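Home Stories Archive Submit About

4 min read

THE GOSOV MORNING

September, ten to nine. The kitchen on the second floor at Plinidon, and I'd been told one thing. Have a coffee ready when the people from Rivas come up. One coffee. Anybody could do it.

I had never used a capsule machine in my life. My mother boiled hers in a pot.

White machine, clear tank on the side, little yellow label I didn't stop to read. Glass under the spout. So far so good. Then the capsule. Which way up? I stood there turning it over in my fingers, listening for the elevator.

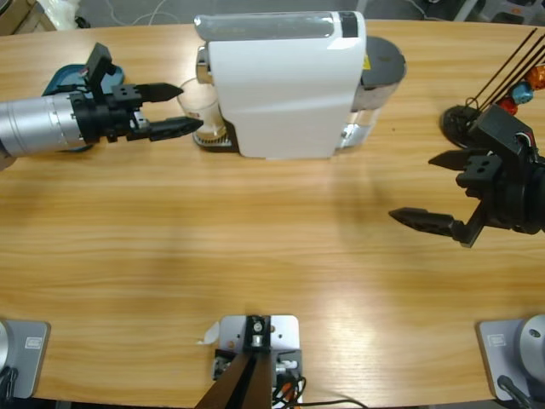

Foil down, I decided. Or up. I put it in, took it out, put it in again. Somewhere in there I lost my nerve and went looking for the instructons, which were in the drawer under 17 takeout menus. Spanish, German, something else. No drawings.

Nine minutes to go. My shirt was sticking to me.

I thought about the job before this one, at Trivex, where I lasted until lunch. I thought about the rent. I thought, it's a coffee, breathe.

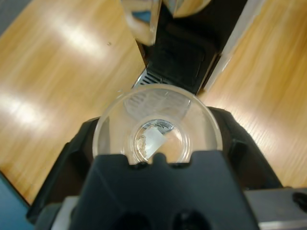

THE ELEVATOR

It dinged. Wrong floor. I could hear them laughing up there, whoever they were, and then the doors again and the long hum going down.

I wiped the table with my sleeve. Nice table, all that honey-colored grain. Set the glass straight. Moved it back to where it was.

Please, I said to the machine. Out loud. Pressed nothing yet.

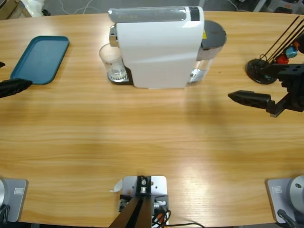

by the author of "Gosov Street"

Then a voice behind me, a woman, gray coat, visitor's badge. She'd come up the stairs. Of course she had.

"Are you the coffee," she said.

"I'm trying to be."

She put her bag on the floor and leaned in next to me and looked at the thing for a long time. Longer then I had, even. She smelled like rain.

"I drink tea," she said.

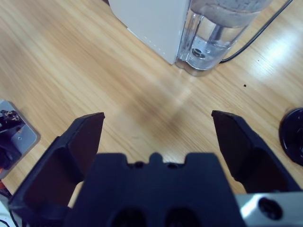 Did she get her tea?

There were no tea bags on the second floor, so she had hot water in a glass and said it was fine.

We use cookies to remember your place in a story. Accept / Manage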